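Orchestra Project Brings Silent-Era Scores Back to the Goren

The Pristen Film Society is pleased to announce that its live accompaniment series will return to the Goren Theater in September. The program pairs restored silent films with newly prepared orchestral parts, performed in the hall by the 21 players of the Flivach Chamber Orchestra.

Many films of the period were shipped to theaters with only a cue sheet, leaving the choice of music to the house conductor. For this season the Society's music library has reviewed 139 such sheets and matched them, where possible, with the published pieces they name. Missing passages have been rebuilt from piano reductions. Where no source survives, the orchestra will play short linking passages written for the series — these are marked in the printed program so that audiences may tell old music from new.

Each screening will be preceded by a talk of 20 minutes on the film and its music. Talks begin at 6:30 p.m. in the upper lobby and are open to all ticket holders. Coffee will be served at the talks and again at intermission.

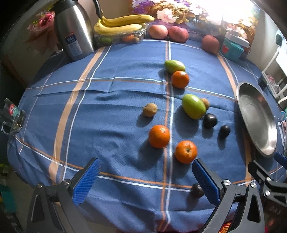 Tickets and Seating

The Goren seats roughly 500. Members of the Society may reserve seats one week before general sale and should have their membership number ready when calling the box office. Seats in the first two rows will not be sold, as the orchestra occupies the floor in front of the screen. Latecomers will be admitted at the first reel change.

Open Rehearsal

The final rehearsal for the opening program will be open to students and music teachers free of charge. The conductor will stop the film as needed to work on cues, so visitors should not expect an unbroken showing. Schools wishing to bring a group are asked to write to the education office in advance.

Touring Dates

Following the season in Pristen, two of the programs will travel to Salinas with the full orchestra. Details of the hall and ticket prices will appear in the next newsletter.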